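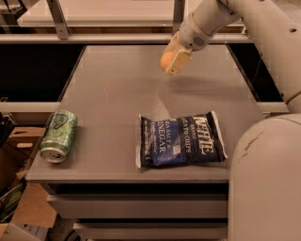

I have been promising Italo Monti a post about the new grasp planner since October, and he has been very patient with me, so let's finally get into it! Most of my trouble with small round things came down to timing. Our perception node was handing over poses that were already 165 milliseconds old, and the planner (bless it) trusted every one of them.

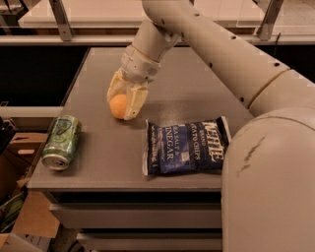
So I added a timestamp check, and then I got carried away and rewrote the whole approach phase, which now samples 17 wrist angles before it commits to one. I replayed 1,156 logged grasps through it over a very long evening and a lot of tea. The code is in the Lovine repo, under planning, and I'd love to hear how it behaves on your arm.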